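About Brikard
Work rules and acceptance practice for two-arm robot cells
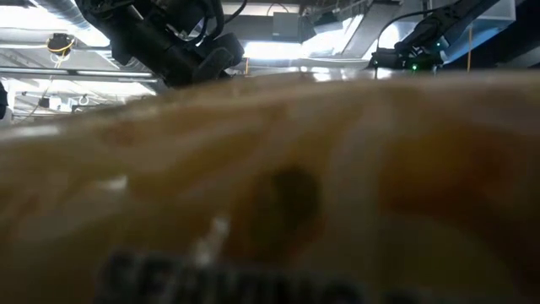 What we do
Brikard writes and maintains operating rules for robot cells that handle packaged goods. We work with integrators, contract packers and training centers. Our rules are used at 28 sites. We do not sell robots and take no commission from suppliers.

How the rules are built
Each rule set starts with a risk assessment of the cell as installed. Drawings are accepted as background only. Speeds, reach and stopping distances are measured on site with the production tooling fitted.

The current edition covers:
Shared work zones. Two arms may enter the same zone only under an interlock or a coordinated program. Default approach speed in a shared zone is 175 mm per second.
Cable routing. Cables on a moving arm are checked through the full range of every joint, including positions the program does not normally use.
Overhead services. Ducts, pipes and hanging cords are entered on the cell plan with their lowest point. Minimum clearance to any arm is 600 mm.
Status lights. The meaning of each color is posted at the operator station.
Changes. A new gripper, product or camera position reopens the assessment.

Records
Our incident and near-miss register holds 2,966 entries. It is reviewed every August, and rule changes take effect with the next edition.

Projects
Bekia is our checklist format for small cells. Tapsell is the training course for cell supervisors, taught at our site and at Zondier.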